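Shed tips: getting two small arms to sew

Jul 23, 2019

A few of you asked for the notes from our two-armed suturing build, so I've put the kettle on and gone back through the workbook. Estíbaliz Escobar did the wrist cabling and I did most of the swearing, and between us we filled 14 pages before we had much worth passing on.

Start with your thread. Cut it shorter than you think you'll need, because every extra bit of length is one more loop to catch on a jaw or a pin. Dark thread on red is much easier to follow on the monitor than the pale stuff I bought first (a whole reel of it, if anybody wants it). Keep the light in the middle of the work and let the edges go dark. 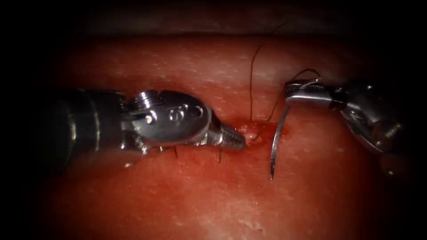
Give each arm its own job and stick to it while you're learning. We put the ribbed jaws on the left and the slim grasper on the right, and wrote that on a bit of masking tape above the bench, which sounds silly until you've swapped over halfway through a stitch and forgotten which pedal is which. Trim your tails short, but leave enough to grab if you have to go back.

Polished metal throws a lot of glare, so turn the lamp down before you start fiddling with the camera settings. I spent most of a December evening on those settings, and the lamp was the whole trouble!
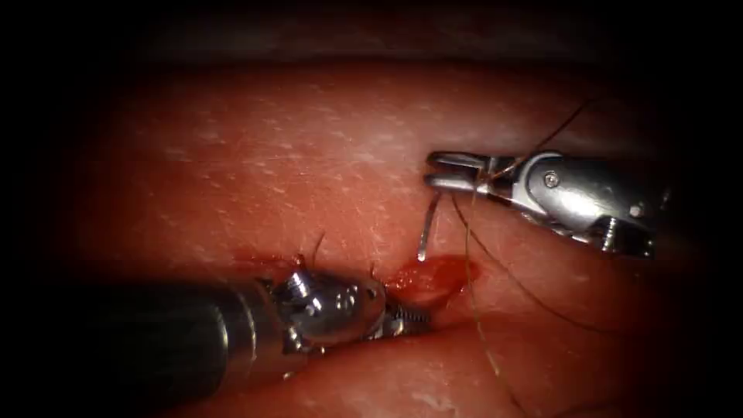

Follow the curve of the needle when you bring it through. If you pull straight you'll drag the surface along with it, and you'll feel like you're winning right up until it tears. Go slowly, let go with one side only when the other has a proper hold, and keep the loose thread out to the side where you can see it.

Demetrio Pacheco reckons you should run 100 dry passes over the bench before you touch a needle. I managed far fewer, I'll admit, and my early stitches looked like it. Wipe down the wrists when you finish, put the needles back in their lidded tin, and switch the arms off at the wall before you go in for tea.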